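Frequently Asked Questions: Automation in the Garment Care Department
Information for employees of Fandura Textile Services, Montoya site
Last updated 02/03/2022

Why is Fandura introducing automation at Montoya?
The Montoya site handles returned and rented garments that must be inspected, folded and packed by hand. Folding is the most repetitive part of the work and accounts for the largest share of reported wrist and shoulder strain. The Drellus folding line is intended to take over a portion of it.

Which tasks will the Drellus line perform?
In the first phase, the line will fold flat items and plain knitwear of a single thickness. Inspection, repair, stain treatment and final packing remain with department staff. Garments with thick pile, trim or buttons will continue to be folded by hand until further notice.

How does the line learn to handle clothing?
The system is trained on recordings of people folding garments with hand-held grippers. Recordings are made both on site and in private homes, where the surfaces, lighting and clothing differ from those of a workroom.

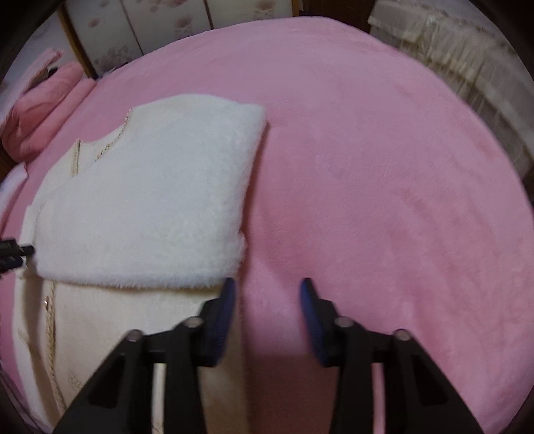
Participation in home recording is open to all permanent employees and is paid at the regular hourly rate. A total of 89 employees have enrolled to date. Sessions may be scheduled outside normal shifts with the agreement of a supervisor, and participants may withdraw at any time without giving a reason.

Will anyone lose a position?
No permanent position at Montoya will be removed during the first phase. Of the 186 employees in the department, 115 currently fold for more than half of each shift. These employees will be offered retraining in inspection, repair or line operation. Pay grades will not be lowered as a result of a transfer.

What will change in the daily schedule?
Shift start and end times stay the same. Employees assigned to the line will rotate between loading, monitoring and hand finishing every two hours. The current individual folding targets will not apply to these employees. New targets for the line as a whole will be discussed with employee representatives before they take effect.

Are the recordings used to measure individual performance?
No. Recordings are stored under a session number and are not linked to personnel files. Supervisors do not have access to them. Participants are asked to put away mail, photographs and personal documents before a session begins.

What training is provided?
Each employee transferring to the line completes a four-day course in the Dirkness building. The course covers safe loading, stopping and restarting the line, and the reporting of faults. Attendance counts as working time.

What happens if the line stops?
Any employee may stop the line if there is a concern about safety or damage to a garment. Items already loaded are returned to the hand folding tables. The line has a planned capacity of 600 garments per shift, and staffing at the tables will be kept at a level that can absorb a stoppage.

When will the first phase be reviewed?
A review is planned for December. The findings will be posted on the department notice board and sent to all employees by email.

Where can questions be sent?
Questions may be directed to the Montoya personnel office or raised with any shift supervisor. Written replies are normally issued within five working days.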